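Famden Entraide – Cellules et robots
Imprimer | Envoyer par e-mail

Préhenseur Greravent : la pièce filetée bascule après changement des doigts

Priya Ferreira
7/5/19

Bonjour,

Je m'occupe d'une cellule Ambrose qui prend des embouts filetés dans un posage et les présente à un poste de vissage. Préhenseur Greravent à doigts parallèles, commande Kaneo, prise par l'extrémité haute, filetage vers le bas. La cellule tournait sans défaut de prise notable jusqu'au dernier entretien, pendant lequel on a remplacé les doigts et nettoyé les guidages.

Depuis, l'embout part de travers au moment de la remontée. Il ne tombe pas, mais il arrive incliné au-dessus du poste et l'engagement du filet échoue. Sur une série de 27 pièces, j'ai obtenu un seul lot de prises propres, au démarrage à froid, puis le défaut s'est installé.

Déjà vérifié : pression d'air à la valeur de la plaque, pas de fuite au vérin, posage dégraissé, programme identique à la sauvegarde. J'ai réduit la vitesse de remontée, le défaut est moins marqué mais il reste présent. Les doigts neufs portent la même référence que les anciens.

Faut-il reprendre l'origine outil, ou chercher du côté mécanique ? Je préfère éviter de réapprendre tous les points si le problème vient d'ailleurs.

Imprimer | Envoyer par e-mail

dlm_auto

Augmente la pression. Chez nous ça a suffi. Sinon remets les anciens doigts et regarde si ça revient.

Imprimer | Envoyer par e-mail

Rozenn_maint

Je ne monterais pas la pression. Sur une pièce filetée, on marque les sommets de filet et on masque le défaut d'alignement sans le corriger. Remettre les anciens doigts est en revanche un bon test, à condition de noter l'ordre des cales au démontage.

Sur ces préhenseurs, les doigts sont montés avec des cales et il est facile d'en inverser une au remontage. Les mors se ferment alors avec un léger décalage en hauteur. La prise paraît correcte tant que la pièce est maintenue par le posage, et elle pivote dès qu'elle en sort. C'est cohérent avec ta description.

Ordre dans lequel je procéderais :

1. Énergie coupée, air purgé, cellule consignée. Contrôler le jeu de chaque doigt à la main. Un jeu perceptible d'un seul côté désigne le guidage ou la vis de bride.
2. Déposer les doigts, nettoyer les faces d'appui, remonter les cales comme sur le plan. Serrer en croix, au couple de la notice.
3. Fermer à vide en pression réduite et comparer la hauteur des mors au comparateur. Au-delà de 2 dixièmes d'écart, reprendre le calage.
4. Remettre en énergie, mode manuel, vitesse lente. Descendre sur un embout, fermer, remonter de 2 mm et s'arrêter. Si la pièce bascule déjà, l'origine outil n'est pas en cause.
5. Si la pièce reste droite à cette hauteur et bascule plus loin, regarder l'équerre entre le porte-outil et le corps du préhenseur. Ses vis se desserrent avec les vibrations.

Ne toucher à l'origine outil qu'après tout cela. Une origine fausse décale la prise de façon constante – elle n'explique pas bien un défaut qui apparaît après quelques pièces. Pour ce dernier point je soupçonnerais plutôt de la graisse qui migre du guidage vers les mors une fois le vérin chaud. Tu dis que les guidages ont été nettoyés : si on les a regraissés généreusement, essuyer l'excédent et refaire une série.

Côté Kaneo, penser aussi à la temporisation entre l'ordre de fermeture et la remontée. Chez nous elle est remise à sa valeur par défaut quand on valide un changement d'outil, et le programme reste identique à la sauvegarde puisque le paramètre n'y est pas stocké. À contrôler dans les paramètres machine.

Pour l'entretien courant, nous refaisons le contrôle de hauteur des mors tous les 3 000 cycles, et systématiquement après une dépose. 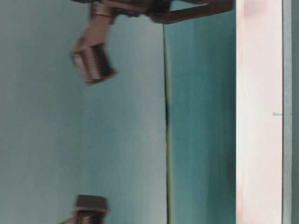 Le relevé est noté dans le carnet de la cellule avec la référence des cales, doigt par doigt. Si l'écart revient entre deux contrôles malgré un serrage correct, il faut déposer le corps et mesurer l'usure du guidage lui-même ; à ce stade un recalage ne tient pas.

Imprimer | Envoyer par e-mail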